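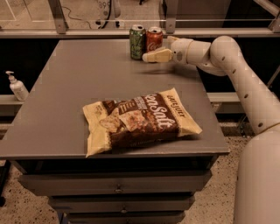 Break area, ground floor: grey table with drawers, a bag of Sea Salt tortilla chips and two drink cans.

February
By Hacer Yazıcı

Progress report to the Addo fund: staff refreshments at Warner House

You asked for a plain account of the spending, so I will start with the money. Of the 1,285 pounds granted, 743 went on furniture and 156 on the first snack order from Skasero. The rest has not been touched, and I would like to keep it that way until we know more.

The table is fine. It wipes down easily and the drawers underneath take napkins and cups. Whether we needed drawers at that price is another matter -- Clavero had a plain one for less, and I said so when we ordered.

I am less sure about the stock. The proposal said that free snacks would bring the two teams together at lunch. So far people take a can and go back upstairs. Kwaku Dramani thinks it needs longer and has asked for a second order, with more crisps and fewer soft drinks. I have agreed to a small one. I have not agreed to the fridge.

The proposal also promised a survey. Eleven replies came in, most of them asking for better coffee, and I don't think we can claim much from that. Kwaku will send it out again with shorter questions.

Next report will have the second order's receipts and the survey figures, whatever they show.

3 comments | 2 shares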